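Tour Operations 4: Choosing a Ground Operator
Notes by Theda Gerlach

Hello again, everyone, and thanks for all the good questions last time (I've kept a list, I promise!). We're staying with the Flutdale walking tour, 22 guests, and picking the local company that will meet them off the coach. Ask for the cancellation terms in writing before you talk price.
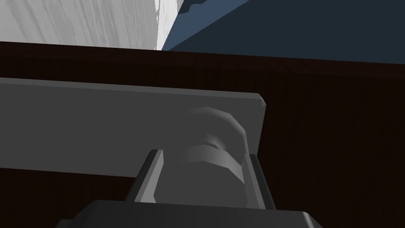
Then look at the deposit. Dunton wants $200 a head and keeps $100 of it if a guest pulls out, which might suit a small group but gets pricey in a hurry with ours.

For next class, read chapter 4 and bring your draft enquiry letter, even if it's a bit rough.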